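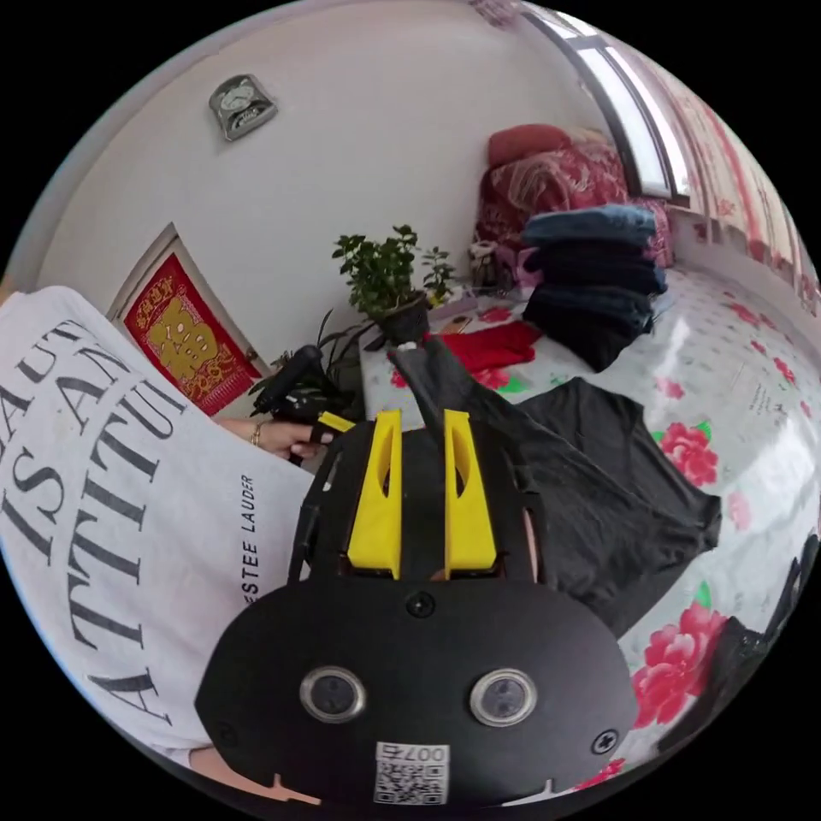 Bancombe Guest Rooms: Frequently Asked Questions

Last updated 2 August 2021

Booking and payment

How do I book a room?
Use the booking form on this site or call the front desk between 8 a.m. and 8 p.m. We confirm by email, normally the same day. If you have not heard from us by the next evening, check your spam folder and then call.

Do you take a deposit?
Yes. The deposit is $100 per room for stays of up to six nights and $200 per room for a week or longer. It comes off your final bill. Any balance is due when you arrive.

What cards do you accept?
All major credit and debit cards. We do not take personal checks. Cash is fine for the balance but not for the deposit.

What is your cancellation policy?
Cancel seven days or more before arrival and the full deposit is returned to the card you used. Inside seven days we keep the deposit but will move it to another date within the year if you ask us before your check-in time. No-shows are not refunded or moved.

Can I change the name on a booking?
Yes, at no charge. Email us the booking number and the new name.

Arriving and leaving

What time is check-in?
From 3 p.m. to 9 p.m. If you will be later than that, tell us by noon on the day and we will send you a code for the side door. Your key will be in an envelope with your booking number on it.

What time is check-out?
11 a.m. Late check-out until 1 p.m. is possible when the room is not booked for that night. Ask at the desk the evening before.

Can I leave my bags?
Yes, on both the day you arrive and the day you leave. Bags go in the locked room behind the desk. We can't keep them overnight.

Where do I park?
There are nine spaces behind the building, entered from Chevalier Street. They are free and can't be reserved. When the lot is full, use the public garage 400 yards down the hill. It closes at midnight, and cars left inside can't be collected until 6 a.m.

Is there a bus?
The 372 stops across the street and goes to the train station. It runs every half hour on weekdays and once an hour on weekends. Buy your ticket on board.

Rooms and beds

What sizes are the beds?
The small rooms have a full-size bed, the larger rooms have a queen, and the two family rooms have a queen and a pair of twins. The twins can't be pushed together. They are fixed to the wall at the head.

Are all the rooms decorated the same way?
No. The house was furnished over many years and the rooms do not match. If you liked a room on an earlier visit, put its number in the notes box on the form and we will give it to you if it is free.

How often is the bedding changed?
Sheets and pillowcases are changed between guests and every fourth night during a stay. If you want them changed sooner, leave the green card on the pillow before 10 a.m. Towels left on the bathroom floor are replaced the same day.

Can I have extra blankets or a different pillow?
Yes. Each closet has one spare blanket. More are kept at the desk, along with foam pillows and two extra-firm ones. We do not use feather pillows or down comforters in any room.

Can you make up the room without scented detergent?
Yes, with two days' notice. We wash that bedding separately.

What should I do with clothes left out on the bed?
You can leave them there. Housekeeping will not fold or move guests' clothing, so if there are clothes on the bed we make up the rest of the room and skip the bed for that day. Use the closet or the luggage rack if you want it made.
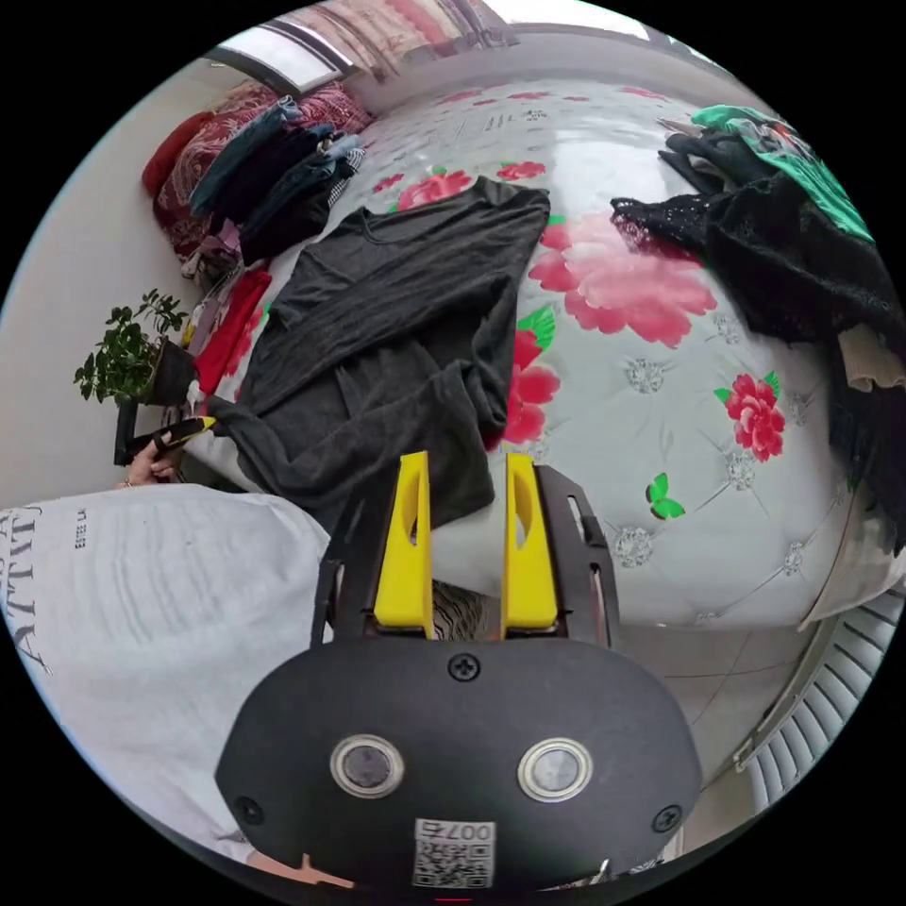 Laundry

Is there a laundry room?
Yes, in the basement, open from 7 a.m. to 10 p.m. There are two washers and two dryers. They take cards only. Detergent is sold at the desk.

Will you do my laundry for me?
We offer a wash-and-fold service. Fill the bag in your closet, write your room number on the tag, and bring it to the desk before 9 a.m. It comes back the following afternoon. We do not take wool, silk, leather, or anything marked dry-clean only.

Where is the nearest dry cleaner?
Proltska Cleaners, two blocks north on Trirkov Avenue. You will need to drop off and pick up yourself. Ask them about their hours, as they close early some days.

Can I borrow an iron?
Yes. Irons and boards are in the hall closet on each floor. Please return them when you finish, and do not iron on the beds.

I left something behind. What happens to it?
We keep lost items for 60 days with the room number and date. Call or email with a description. We will mail the item back at your cost. Food, toiletries, and opened medicine are thrown out on the day the room is cleaned.

Food and kitchen

Is breakfast included?
Yes, from 7:30 to 9:30 a.m. in the front room. There is cereal, toast, eggs, fruit, and coffee. Tell us about allergies when you book. The kitchen handles nuts and wheat every day, and we can't promise that any dish is free of them.

Can I cook?
The rooms have a kettle and a small refrigerator. There is no guest kitchen. Hot plates, rice cookers, and toasters are not allowed in the rooms because of the fire alarm system.

Other questions

Are pets allowed?
Dogs are allowed in rooms 2 and 5 only, one per room. The cleaning fee is $25 per stay. Dogs may not be left alone in the room. Service animals are welcome in every room at no charge.

Is there an elevator?
No. Rooms 1 and 2 are on the ground floor, and room 1 has a walk-in shower with grab bars.

Are you open all year?
We close for the first two weeks of April for repairs and painting. The phone is not answered during that time, but email is checked once a day.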